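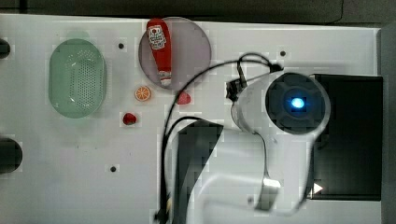 Fig. 1. Pale green oval colander on a white tabletop.

Search this site Search

Separating mixtures in the kitchen
Course notes, unit 3. Prepared by Vusumuzi Mofokeng, Jilldale

In this unit we speak about how a solid is separated from a liquid. The method is old and every cook knows it, but the words are often used wrongly, so please learn them well.

Straining means that the mixture passes through holes which are bigger than the liquid needs but smaller than the solid pieces. Filtering is the same idea with much smaller holes, for example paper or tightly woven cloth. What stays behind is called the residue. What passes through a filter is called the filtrate.

The size of the hole decides everything. A colander keeps pasta and beans, but small rice can escape from some of them. A sieve of fine wire keeps rice and also tea leaves. Salt which is dissolved in water passes through all of these, and also through paper. To get the salt back we must evaporate the water.

Speed is the second question. Liquid goes down faster when there are many holes and when the layer of food is thin. Thick soup is slow, and students often press it with a spoon. This is allowed, but then small pieces go through and the result is cloudy.

For the homework, mix 120 g of dry beans with one spoon of salt and enough water to cover them. Stir until the salt is dissolved, then strain. Write down what is residue and what went through. Read also page 217 in the course book, the part about cloth filters.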